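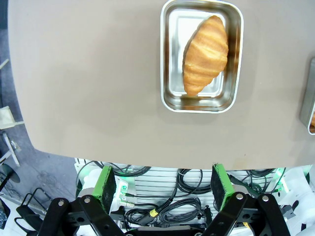 One croissant, two steel trays, one taupe table.

Steel trays for serving pastries – yes or no?
Posted by Areeba Lashari, Feb 13, 2018
Print | E-mail this thread | 14 comments | 6 shares

I'm doing the breakfast table for our craft morning in Grodelby and I've gone for little stainless trays instead of plates. I love how a glazed croissant looks in one, all brown and shiny against the metal! My sister says it looks like a dentist's. Thoughts?

trallbridge_tom wrote:
Your sister has a point, sorry. Nice croissant though, good colour on the ridges. I'd put a napkin under it.

Areeba Lashari wrote:
A napkin hides the shine, Tom! That's the whole reason I bought them (95p each in the January sale).

crumbsandall wrote:
No napkin. It sticks to the glaze and you end up eating paper. We had steel trays at the Cunumstead café for years and they wiped clean in seconds.

trallbridge_tom wrote:
Baking paper then. Bare metal scratches, mine looked dreadful by Easter.

crumbsandall wrote:
What were you washing them with, gravel?

Mags199 wrote:
I'm more bothered about the size. Your croissant goes nearly the full width, so where does the jam go? I'd want a longer tray or a smaller croissant – and I don't want a smaller croissant.

Areeba Lashari wrote:
Hadn't thought about jam. Might do little pots on the side. Still not doing napkins.

Share (6) | Reply | E-mail this thread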